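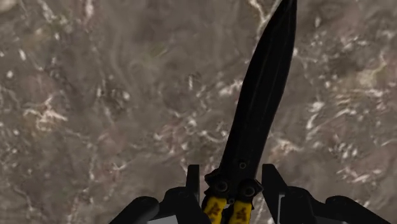 Abro hilo porque llevo tres semanas dándole vueltas y mi familia ya no me quiere escuchar. Quiero hablar de la maleta de mano, o sea, de viajar solo con equipaje de cabina, y de todo lo que he aprendido a base de meter la pata en controles de aeropuerto, estaciones y mostradores de facturación. Empiezo por lo fácil: una navaja de mariposa como esta, de hoja negra, no sube a la cabina de un avión, y eso lo entiende todo el mundo. Lo que no entiende tanta gente es lo de las tijeras, los botes de crema y el queso fresco. Vamos con ello.

El contexto: en agosto me fui doce días con una mochila y nada más. Yo, que para un fin de semana en casa de mi hermana facturaba. Había pasado los tres viajes anteriores esperando delante de una cinta y en el último mi maleta se fue a otra ciudad a hacer turismo por su cuenta. Volvió cuatro días después, con un asa menos. Ahí dije basta.

La culpa de todo la tiene Yaa Kyei, con quien comparto turno en el trabajo y que lleva años viajando con una bolsa en la que yo no metería ni la merienda. Le pedí su lista y me mandó un audio de once minutos. ¡Once! Lo he escuchado cuatro veces. Parte de lo que viene aquí es suyo y parte son tropiezos míos.

Primer error, la mochila. Compré una Fjeld preciosa, verde, con unas hebillas que parecían de expedición polar, y pesaba tanto vacía que ya salía de casa con medio límite gastado. La devolví y me quedé con una Tadora, fea como ella sola, gris rata, pero que se abre entera como una maleta. Si vais a comprar una, pesadla VACÍA. En la tienda te miran raro, da igual.

Lo de las medidas: cada compañía tiene las suyas, las cambian cuando les apetece y lo que te contó tu primo del año pasado ya no vale. Mirad la web la víspera. Y medid con las ruedas puestas, que yo medí sin ruedas (sí, soy así) y me tocó meter la maleta de mi hermana en el cajón metálico a patadas mientras una fila entera me observaba en silencio.

Ropa. Mi norma antigua era "por si acaso". Por si refresca, por si hay una cena, por si me mancho. Para doce días llevé cuatro camisetas, dos pantalones, una camisa, un jersey fino y el chubasquero. Me sobró la camisa. No hubo ninguna cena y el único sitio elegante al que entré fue una farmacia.

Lavar a mano es más fácil de lo que recordaba. Lavabo, un chorrito de jabón, aclarar, y luego el truco de Yaa, que me cambió la vida: enrollas la prenda mojada dentro de la toalla y te subes encima. Literalmente, la pisas. Sale casi seca. Las camisetas de algodón gordo ni así, aviso, esas por la mañana seguían húmedas y me puse una tal cual porque perdía el autobús.

Calcetines: de lana fina, tres pares. No voy a discutir con nadie sobre esto.

Los zapatos, puestos los que más pesan. En la mochila solo unas sandalias, y dentro de las sandalias, los calcetines. La primera noche me parecía que me faltaba algo todo el rato, como cuando sales sin llaves. A la tercera se me pasó.

Líquidos, que es donde me pillan siempre. Bolsa transparente, botes pequeños, y lo que cuenta es lo que pone en el bote, da lo mismo que esté casi vacío. Me quitaron una crema solar grande a la que le quedaba para una nariz. La señora del control me lo explicó con mucha paciencia y yo le dije "pero si no queda nada", como si fuera la primera persona en decírselo. Perdón, señora.

Desde entonces voy con champú sólido. El primero que probé, de Palcombe, me dejó el pelo como un estropajo, pero lo guardé mojado en su latita y al segundo día era una sopa, así que una parte de la culpa es mía. Hay que dejarlo secar antes de cerrarlo. Ahora lo llevo en un trapito y tan contento.

Cosas que cuentan como líquido y que yo no sabía: la mermelada, el paté, el queso fresco, la crema de cacao. Un tarro de miel del pueblo de mi madre se quedó en una bandeja gris y todavía no se lo he dicho. Mamá, si lees esto, estaba buenísima.

Y ahora lo que corta, que me lo habéis preguntado varios por privado. En general: las navajas, en la maleta facturada y nunca en la mochila. Si además es de mariposa, ojo, que en bastantes países ni siquiera puedes tenerla, vaya en cabina, en bodega o en el cajón de tu mesilla. Informaos antes de pasar ninguna frontera con una. A mí lo que me quitaron fue bastante más triste, un cortaúñas multiusos con una hojita que jamás había abierto.

Las tijeritas son un mundo. Con la hoja corta suelen pasar, pero al final decide quien esté en el control y discutir no sirve (lo he intentado, no sirve). Yo dejé las mías en casa, compré unas de papelería al llegar y se las regalé al dueño de la pensión, que las recibió como si fueran un jamón.

El consejo que más repito: antes de cada viaje, vaciad la mochila ENTERA. Boca abajo, sacudiendo. La usáis para el campo, para el trabajo, para el súper, y en el bolsillito de dentro vive siempre algo. En la mía aparecieron un abrelatas, media barra de cacao y las llaves de un piso en el que ya no vivo.

Dinero, que también me lo preguntáis. Sumé lo que llevaba gastado en facturar durante los últimos años y me salieron 262 euros. No es una fortuna, pero son 262 euros en mirar cómo gira una cinta. La mochila me costó 146, así que ya se ha pagado sola. Bueno, casi: tengo que restar el champú malo y la crema.

Organizadores de tela. Pensaba que eran una tontería de gente que plancha las sábanas. Me prestaron unos Pellon, los azules de rejilla, y me los tuvieron que reclamar dos veces a la vuelta. Uno para ropa limpia, otro para sucia, otro para cables. El de los cables es el que de verdad importa, antes los llevaba sueltos y salían hechos un nido.

Medicinas siempre con vosotros, en su caja, y la receta si es algo serio. Aquí no tengo anécdota, por suerte.

Lo que sigo sin resolver es el regreso. La ida me sale perfecta, todo doblado, y a la vuelta no cierra. No compré nada grande, lo juro: dos libros, una taza y un imán. ¿Crece la ropa sucia? ¿Es la humedad? Acepto teorías.

Los libros son mi perdición. Yaa viaja con lector electrónico y me lo enseña como quien enseña fotos de los nietos. Yo me llevé una novela de 697 páginas "porque iba a tener tiempo". Leí cuarenta. El resto lo paseé por tres ciudades a la espalda y de vuelta a casa.

Otra cosa de ir ligero: llegas y ya estás. Bajas del avión, pasas la puerta y a la calle. La primera vez me quedé parado junto a las cintas por pura costumbre, esperando una maleta que no existía. Un rato largo, además. Hasta que se apagó la pantalla.

¿Es para todo el mundo? Pues no. Con niños pequeños no me atrevo a decir ni mu, y si vais a esquiar me diréis cómo. Mi hermana lo intentó para una boda y acabó planchando el vestido con el vapor de la ducha - le quedó regular, pero en las fotos no se nota.

Edito para contestar a lo de las baterías externas: esas al revés, en cabina y no en la facturada. Lo pongo aquí porque me lo habéis dicho cinco y tenéis razón, tenía que haberlo puesto al principio.

Y lo del paraguas: el plegable me ha pasado siempre. El largo con punta no lo he probado, contadme si alguien lo ha hecho. Mañana subo la lista completa con los pesos de cada cosa. De momento, la mochila llena sin el libro me da 3533 gramos en la báscula de la cocina, y quiero bajar de ahí antes del próximo viaje. Si alguien conoce un jersey fino que abrigue y no pique, por favor, que me lo diga por aquí.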